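Thread on the Putelow ostracon, now that the second reading is out. I work on Northwest Semitic letter forms, so most of this is about strokes.

The sherd is body ware with ink on the convex side. Five lines survive, the last one partial. The first edition (Shirazi) took it as a delivery note for oil. The second (Hosseinzadeh) takes it as a list of personal names.

Everything hangs on line 2, sign four. Shirazi reads lamed. Hosseinzadeh reads an early nun with a long tail. The hook at the bottom is abraded, and the published photo is lit from one side only.

I went through the Nikzad sign list for comparison. It has 1,683 entries from ink texts. Lamed with that shallow a hook turns up in 12 of them, all from one site. Rare, but it exists.

Nun has a different problem. The head stroke should break twice. On the sherd I can see one break and a patch of lost surface where the second would be. That is a restoration and should be in brackets. The second edition prints it without them.

Dating: both editions say late eighth century BCE on letter shape. I would widen that. The find spot is fill under a floor, which gives you a latest date for the sherd going in and very little else.

Arnar Blöndal asked about the numeral in line 3. Both editions read 10. The sign is clear and I have no quarrel with it. A numeral after a personal name is fine in a ration list, so it does not settle the question either way.

What would help: multispectral images of line 2, both raking angles, published at full size. The February set covers lines 1 and 3 to 5. Line 2 was left out with no note in the report.

My position for now — sign four unread, a dot over it in the transcription, and no translation of line 2.

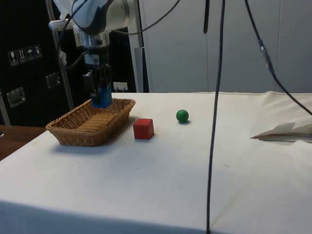
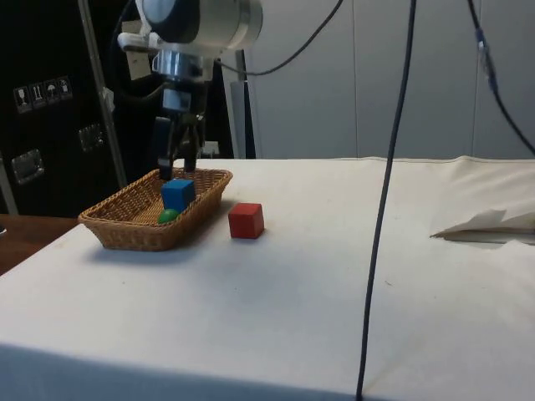
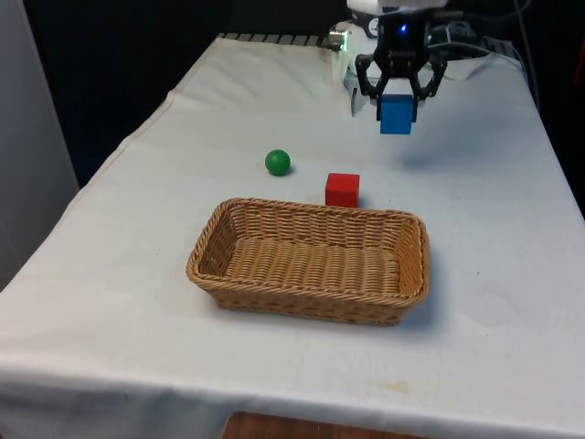
Putelow, May 2024

Replies on the bracket question are welcome. I will post my own line drawing of sign four once I have redone the tail at a larger scale.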